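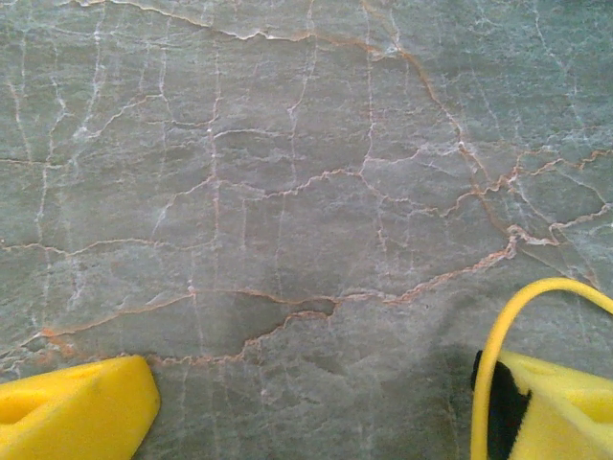
5.2 Opening the Cell to Visitors

We ran the Femerlow open day in May, and I'll admit I went in thinking of it as a nice afternoon off from the real experiments. Wrong! I took more notes that day than in the whole week before it. The demo was our usual cable task on the Miter cell: pull one cable at a time out of a tangle and drop it in a basket. Visitors could stand right up by the rails, and we had the wrist view up on a second screen so they could follow what the policy gets to see (a lot of veined stone, for long stretches, with a bit of cable coming and going near the fingers).

That screen got most of the questions. A lady from Seixas wanted to know if the orange veins ever fool the detector, since some of our cables are yellow. They do. Of the 2,000 training clips we collected for this task, we kept 1,977, and the clips we threw out were mostly ones where the labels had wandered off a cable and onto a vein. I had been calling that a labeling problem. After talking it over with her for ten minutes (and holding up the line, sorry) I think the background deserves its own ablation, so we added one in Section 6.
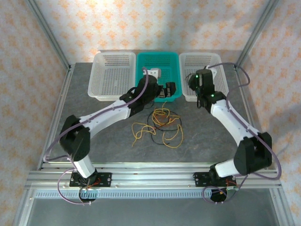
Figure 4. The two-arm cell with a tangle of yellow and black cable between the arms and three baskets along the back.

We logged 47 attempts over the day with people watching. I'm not going to report them next to the lab numbers in Table 3, because we restarted whenever somebody asked to see a move again, and kids got to pick which arm went first. What I will say is that the knots bothered the policy much more than the crowd did. Two loops pulled tight against each other and both arms would hover, wait, and try the same grasp over again. The Fitden planner we used as a baseline gave up faster, and a few visitors told me they liked that better.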